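Demonstration collection in simulation

Demonstration collection in simulation is the practice of recording a robot's movements inside a computer-rendered setting so that the recordings can later serve as training examples for a learning system. A person, called the operator, usually guides the simulated arm through a task from start to finish. The software stores the position of each joint, the opening of the gripper and the views from one or more virtual cameras. A single complete recording is known as an episode or a demonstration.

Background

Training a control policy by imitation calls for many examples of the same task carried out under varied conditions. Collecting them on physical equipment is slow, and a damaged part can stop work for days. A simulated setting can be reset at once, and its objects can be moved, recolored or exchanged between episodes. The main drawback is that contact, friction and light are only approximated — a policy that performs well in simulation may fail on a real arm.

Setting and viewpoints

Kitchen and dining scenes are widely used, as they bring together objects of different shapes on one surface. Many collections record a close view that moves with the gripper together with a wider view that takes in the arm and its surroundings. The close view shows the relation between the fingers and the object, while the wider view shows nearby items that the arm must avoid.
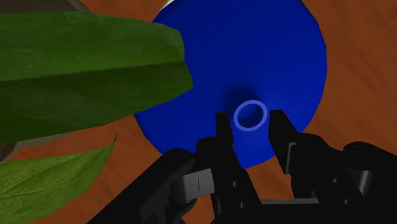

Simulated tabletop with a blue object near the open gripper.

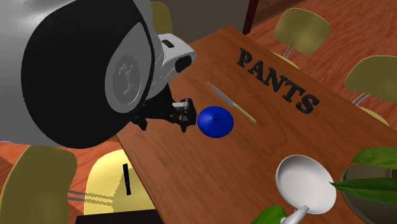
Views recorded at the same moment are stored with a shared time index. If the index drifts, the episode is normally discarded, as the learning system would otherwise match an action to the wrong view.

Procedure

At the Drimcombe laboratory, whose written procedure was prepared by Sheyla Arboleda, a session begins with a short practice period that is not recorded. The operator then completes a block of 16 episodes. Object positions are drawn at random before each one, within limits set for the task. Operators are told to approach at a steady speed and to avoid long pauses, which a policy may learn to copy. A full set for one task consists of 400 accepted episodes.

Review and labeling

Each episode is replayed by a second person before it is accepted. Reviewers mark the points at which the approach, grasp, lift and release begin. Failed grasps are kept in a separate group — some training methods make use of them, and others do not. The Villca format, used at Drimcombe and at the Stustport test site, stores these marks beside the joint data and allows 14 labels per episode.

Limitations

Operators develop personal habits, and a set recorded by one person may lack variety. Drimcombe therefore requires at least two operators for each task. Thin objects and small handles remain difficult, since minor errors in simulated contact can cause an item to slip or jump. Utia, a tool for replaying stored episodes with altered lighting and surface textures, widens the range of views but leaves the recorded motion unchanged.

See also

Imitation learning
Robot simulation
Teleoperation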